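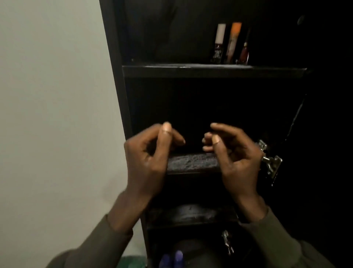
Faraji reckons the rye starter wants feeding twice a day now that June has come in warm, and that I have been starving the poor thing since Saturday. I dare say there's truth in it, as it smelt of pear drops this morning and had sunk right back down the jar.

Saturday, evening

Fed it 50 g of the Shemweta rye with the same of water, and stood it by the window. By bedtime it had climbed nicely, with lovely big bubbles up the side – I was so pleased I went back twice to look!

The Grokham flour is much thirstier. Same 200 g of water and the dough came out stiff as putty, so I went up to 232 g and it was a pleasure to handle, if a little sticky at the corners. Must ask Mutua whether his bag behaves the same way.

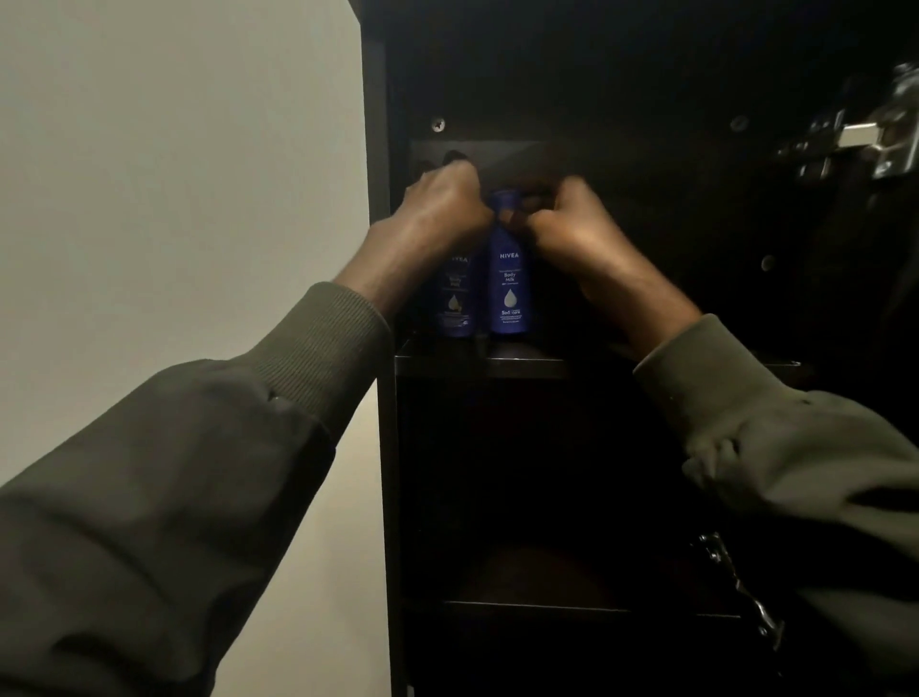
For next time

Start with the wetter dough, and leave it up to 2 hours longer before shaping. Mutua to have the first loaf, as promised.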